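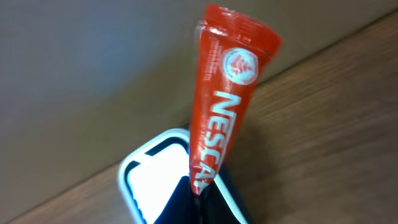
How hard should the gripper squeeze? Hard enough that the thing doesn't slide when the arm stops short, and no harder. For thin stuff that works out to a lot less current than we had set for the wood blocks.

Friday, March 1, 2019
Shared workshop, back bench

Picking up from the last entry, which ended with the left finger binding on its guide. Took the finger off, sanded the inside of the slot, put it back. It moves freely now through the whole travel. There is still a little play side to side that I can feel by hand but it doesn't seem to matter for picking.

Soft packets today. Coffee stick sachets, the Nescafé ones. They are a nuisance in a way the blocks never were. The powder moves around inside, so the packet is thick in one place on one try and thick somewhere else on the next. Gripped near the end, the packet pinches down to a point and the rest fans out above the fingers. Gripped in the middle, it folds over.

Settings at start of day, for whoever is on after me:

Servo current limit 481 mA (left over from the blocks)
Close speed 80 on the Dremberg scale
Hold delay before lift 2 seconds
Pads: the white ones, second casting

481 is too much for this. The servo keeps pushing after the packet is already flat and you can hear it complain. Brought the limit down in steps until the packet slipped on a fast move, then went back up one step. The new value is in the config under "soft" and the old one is still there under "block". Please don't overwrite either one. Make a third if you need it.

Close speed I left alone. Tried slower and it just took longer.

Hold delay matters more than I expected. With no delay the arm starts up while the fingers are still closing and the packet gets pulled out at an angle. Two seconds is probably more than it needs but I'm not in a hurry.

Wrist camera: the picture smears when the arm moves, and lettering near the top of a packet goes first. Exposure is on auto. I want to fix it at something short and add light to make up for it. The clamp lamp from the soldering bench would do if it isn't being used. Don't aim it straight down at the fingers, the white pads are already close to blown out and they throw off the auto setting. I may try gray silicone for the next casting for the same reason.

Theerawat looked over the wiring before lunch. He thinks the camera cable should come off the servo cable and go up the other side of the arm. We get a dropped frame now and then when the servo loads up and he thinks that is the cause. I think it's the USB hub. We agreed to move the cable first as it costs nothing, and then swap the hub if that doesn't do it. He has a spare Flilell hub at home.

Later - cable moved. Ran it up the outside with hook and loop ties, left a loop at the wrist so it can turn both ways. Jogged the wrist to both limits by hand with power off and nothing pulled tight. Have not run it long enough to say anything about dropped frames.

Also later - one of the screws on the Gouveia bracket had backed out nearly all the way. Not the one I would have guessed, it was the lower one toward the base. Threadlocker on all of them now, the blue kind. Let it sit overnight before running anything fast. If you come in this evening, slow moves only.

Pads. The second casting is holding up better than the first. The first batch peeled at the corners, I think from not cleaning the finger before gluing. Wiped these down with alcohol and left them clamped. There are 3 spares in the drawer marked Fundov (the drawer is from an old parts cabinet, ignore the rest of the label).

Still to do:

Fix the exposure and write down the number
Run the soft setting on packets lying flat on the table, so far I have only tried handing them to it
Order M3 heat-set inserts, the bag is almost empty
Find out who has the small calipers
Theerawat - bring hub

On the flat packets, I suspect the fingertips are too thick to get under the edge. There isn't much room between the tip and the tabletop before the arm starts pressing into the wood. Might print a pair with a thinner lip, or come down with the fingers wide and let them scoop inward as they close. Second one needs no new parts so that goes first.

Power off at the strip, arm parked in the folded position.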